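Budgeting for a second set of hand-held grippers, or wait and buy an arm?
Board: Purchasing and planning

benchfund
Posted May 18, 2024

I've got to put in an equipment request before the end of the month and would like some opinions from people who have bought this sort of thing with their own department's money.

We're a small group collecting household demonstrations, mostly clothes and bedding. Nearly everything is done with hand-held grippers, two at a time, with a camera on each. We own two complete units. Both came from Pretimero as kits and we put them together ourselves. There are no spares apart from a bag of screws and one set of pads.

The options as I see them:

a) Two more Pretimero kits plus a proper box of spares.
b) Two ready-built units from Skivimia, which cost more but come calibrated.
c) Make do with what we have until January and put the whole lot towards a pair of arms.

The budget won't stretch to (c) and anything else in the same year. My manager is leaning towards (c), I'm leaning towards (a). What would you do, and what have I left out?

laundrybot
Reply

Depends what you do with it. If it's all rigid objects, two units will last for ages. If it's cloth, the pads go first and then the joints start to get sloppy. We went through pads a lot faster on cloth than anybody had planned for.

Whatever you choose, add a line for consumables. Ours was missing from the first request and we ended up buying pads out of the travel money.

benchfund
Reply

It's nearly all cloth. Jeans, jumpers, pillowcases, towels. Jeans are the worst for the fingers, I think, given the thickness at the waistband. We do want both single-layer and folded pick-ups, so the gap has to cope with a whole folded leg as well as one edge of a sheet.

old_servo
Reply

I'd go with your manager. Every pound you spend on hand-held kit is a pound spent on something you'll stop using once the arms arrive. We bought four hand units, used them heavily for one summer, and three of them are now in a cupboard. The arms are in use every day.

If your plan ends with a robot, buy the robot. You find out about reach, mounting height, cable runs and all the dull things much earlier.

laundrybot
Reply

Can't agree with that, old_servo. You can carry a hand unit into somebody's spare room. You can't do that with an arm and a stand unless you've also budgeted for a van and two people to lift it. If the group needs real homes in the data then the arm sits in the lab and the hand units do the travelling. They're separate lines in a budget and one doesn't replace the other.

old_servo
Reply

If they need real homes, yes. The first post doesn't say that.

benchfund
Reply

Fair point, it should have. Yes, we need rooms with ordinary clutter in them. The lab has a plain table and white walls and we've already got plenty of that.

To give an idea of the sort of job, these are from the jeans task on a bed. The blanket is busy and there's other stuff lying about at the back, so it's a fair sample of what the kit has to put up with.
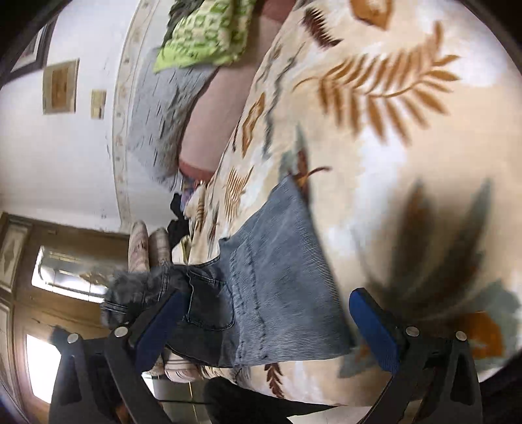
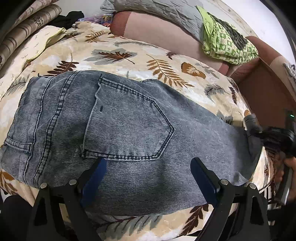
Jeans on the leaf-print blanket, both from a camera on a hand-held gripper.

laundrybot
Reply

Thanks, that helps. Ribbed denim is hard on soft pads. I'd put down at least two spare sets of pads per unit for the year and more if you do a lot of work at the seams.

In the second one you've got the other gripper coming in from the right on the raised fold, with your operator's hand round the handle. So you're using both units on one garment, which changes the sums. If either one fails you've lost the whole session, even though one unit still works. That's a strong case for a third unit at the very least, before you start thinking about a fourth.

pennyplain
Reply

I do the ordering for a similar group, so this is from the purchasing side.

Ask for lead times in writing. Our last order from Skivimia was quoted as "in stock" and took 14 weeks. The units were fine when they came. Pretimero were quicker with complete kits but slow with single parts, and a pivot pin on its own took longer to arrive than a full kit would have done.

Check how they sell the spares too. Some suppliers only sell the finger assembly whole, so if one link cracks you buy arm, pins and pad together. Have a look at the pins in your pictures — two on each side, so four per gripper. If you can get those separately, buy a bag of them. They cost very little and they do wander off.

benchfund
Reply

Didn't know that about the pins. Ours were in the kit but I've never seen them listed on their own. I'll ask.

On laundrybot's point, yes, the jeans are done with both. So are the bedding tasks. Only socks and small towels are done with one.

tinshed
Reply

Has anyone used Najafi for this? They do repairs and rebuilds as well as selling new. We send them worn fingers and they come back with new pins and pads. It worked out cheaper than a new set for us, though you need a spare set to use while they're away, so we're back to spares again.

pennyplain
Reply

We've used Najafi for camera mounts but not for fingers. No complaints. Their invoices are clear, which matters more to me than it probably does to anyone else here.

old_servo
Reply

Having seen the pictures I'll soften a bit. I still think you should price the arms properly before you decide, even if the answer is "not this year". Get the quote now and attach it to the request. Your manager will be more willing to sign for (a) if there's a real number for (c) next to it. Make sure the quote covers the controller, the stand, the safety assessment, training for whoever will run it, and somewhere to put it all. The first quote we got had the arm on it and very little else.

One more thing. Do the hand-held fingers match what will go on the arm? If you collect with one finger shape and deploy with another you'll be paying for an adaptor or a redesign later on. I'd want that in the request.

benchfund
Reply

They match on paper. The Pretimero fingers bolt to a plate that's supposed to fit the common wrist flange. I haven't tried it, having no wrist to try it on.

cardreader
Reply

You've left out storage. It's always left out. Two cameras per session, long takes, and footage you can't throw away until someone has checked it. We use 128 GB cards, one per camera, with a second set so that one can be copying while the other is in use. Buy them all at once from one place and label them. Mixed cards gave us dropped frames and it took a while to find out which card was doing it.

Then there's the disk for the copies, and the disk for the copy of the copies. Put it in the request with the grippers. If you go back for it later it will be treated as an IT cost and sit in someone else's queue.

benchfund
Reply

Storage added. We've been borrowing a drive from the group next door, so it's never appeared on our budget at all.

laundrybot
Reply

Cases as well, if you're going out to people's homes. We bought the foam-lined Zendov ones. They're dearer than a plastic toolbox but the units come out with the camera still pointing where it was when you packed it. With the toolbox we were recalibrating on arrival each time.

tinshed
Reply

I think the Zendov cases are poor value, to be blunt. We paid 300 pounds for ours and the catches went within the year. A toolbox with foam cut to shape does the same job if you take a bit of care over the cutting. I'd spend the difference on pads.

laundrybot
Reply

Ours have held up. Maybe they changed the catches. I'd still sooner pay for the case than pay someone to cut foam for an afternoon, but I accept it's not an urgent item.

pennyplain
Reply

You could put the case down as optional. Most finance offices like to have something they can cross out.

stitchcount
Reply

Slightly different question for benchfund. How many sessions are you planning? There's a point where ready-built units pay for themselves in saved building time, and a point where they don't. For us it was hard to justify Skivimia until we had several people building and repairing kits when they should have been collecting.

benchfund
Reply

Some 60 sessions between now and the end of the year, if the homes we've lined up all say yes. Two of us building and repairing, neither full time. The first kits took us longer than they should have, but I'd expect the next ones to go together faster.

stitchcount
Reply

Then I'd stay with kits. You've already done the learning, and mixing two makes in one data set is a nuisance in itself. The fingers open differently and the cameras sit at different heights. If you ever do move to Skivimia, change the whole lot in one go.

old_servo
Reply

Agree with that part. Don't mix.

benchfund
Reply

Thanks all. What I'm going to put in:

Two Pretimero kits, to match what we have
Spare pads, two sets per unit
Pivot pins, a bag, if they'll sell them separately
One complete spare finger assembly for each side
Memory cards, two full sets, all the same
Two disks
Foam-lined cases, marked optional
A small sum for repairs at Najafi

The arm quote goes in as an attachment, for next year's round. I'll ask for it to include the controller, stand and training. If the second kit has to be cut, I'll keep the third unit and the spares and let the fourth one go.

laundrybot
Reply

Looks sensible. I'd move the finger assemblies above the pins, in case they start cutting from the bottom of the list.

pennyplain
Reply

They do cut from the bottom. Put the disks higher up too. And get the delivery dates on the quotes before you send it in, or it'll come back to you with a query.

benchfund
Reply

Both moved. I've written to Pretimero about the pins and the delivery dates and will post here when I hear back.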